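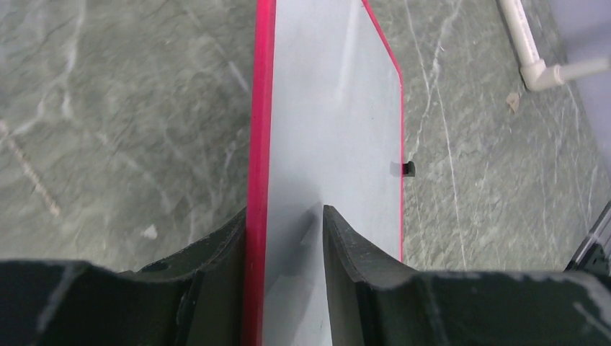
Panel held between the two gripper fingers, handling demonstration, main hall.

Search this site Enter keyword Go

Reading time: 3 minutes

MINUTES OF THE OPEN DAY REVIEW MEETING
Sevaditz Technical Center, 21 Feb 2021

Chair: Brahim Mansour
Minutes: Ehab Morsy
Also represented: Drokau (handling equipment), Kaplan (building services), Vondeck (visitor program)

1. Minutes of the previous meeting
Approved with one correction. Under item 4, "loading door" was changed to "side door."

2. Report on the handling demonstration
Mr. Morsy reported that the demonstration ran as scheduled in the main hall. Visitors were shown the gripper picking up and holding thin parts, with the view from the wrist camera relayed to the wall screen. The glossy pale panel with the red edging drew the most questions, chiefly on how much pressure the fingers apply to the edge.

The Drokau representative stated that the panel had been chosen because a shiny face is harder for the camera to read than a dull one. A soft shadow and reflection near the fingertip show on the panel on the wall screen, and presenters should be ready to speak about them. The Chair asked that a matte part be shown next to it at the next session – members agreed.

3. Attendance and costs
Vondeck reported 893 visitors over the open day. Total spending was $3,890, within the amount approved. One invoice for screen rental remains outstanding and will be paid on receipt.

Group size was discussed at length. Some 60 people attended the second demonstration, and those at the back could not hear the presenter. Vondeck proposed timed tickets. Kaplan preferred a second loudspeaker, noting that tickets had slowed entry in the past. No decision was reached and the item was carried over.

4. Floor and access
Kaplan noted that the marbled floor in the main hall shows up behind parts on the wall screen and may distract viewers. A plain gray mat was suggested. Mr. Morsy will obtain a price.

The rope line was considered adequate. The sign at the side door was placed too low and will be raised.

5. School visits
Three schools have asked for a repeat of the demonstration in July. The Chair supported the request, subject to Drokau confirming that an operator is available for each visit. Printed handouts will be revised before then – the current version gives the wrong telephone extension.

6. Actions
Mr. Morsy: price for floor mat; revised handout.
Drokau: matte part for demonstration; operator dates.
Kaplan: side door sign; loudspeaker quote.
Vondeck: written proposal on timed tickets; reply to schools.

7. Other business
None. The meeting was closed by the Chair.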